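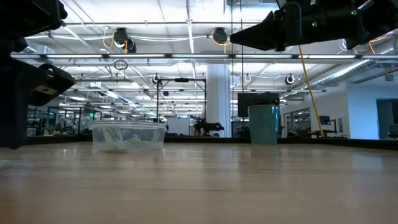
Matell is going to miss its holiday number and everyone should stop pretending, says the first comment under my post from last night. No name on it. Sixty words, no hello, and I think they're right, which is annoying.

November 4, 2018

Up too late reading the store figures again. Matell closing 9 stores by January, that leaves 140. Stock at 89 cents when the market shut. I had it all down as a good sign, fewer stores, lower rent, etc. Commenter says look at Clarnthorpe. Same plan, same talk, sales per store never moved.

So looked. Clarnthorpe had 207 stores at the top. Closed the weak ones first, then the not so weak. Online was suposed to pick it up. Didn't.

Still think holiday spending will be decent overall. Jobs good, gas cheaper than it was in summer. But people spend it at Sutelmont, not at the mall. Carré maybe, for gifts. Not coats.

Wrote back "fair point, will redo the numbers." Haven't redone the numbers.

To do: same-store sales, not total. Check how much Matell owes and when its due. Take out the line about a "strong finish", too sure of myself there. Coffee. Post by noon if the table for Sutelmont comes out right, otherwise tomorrow.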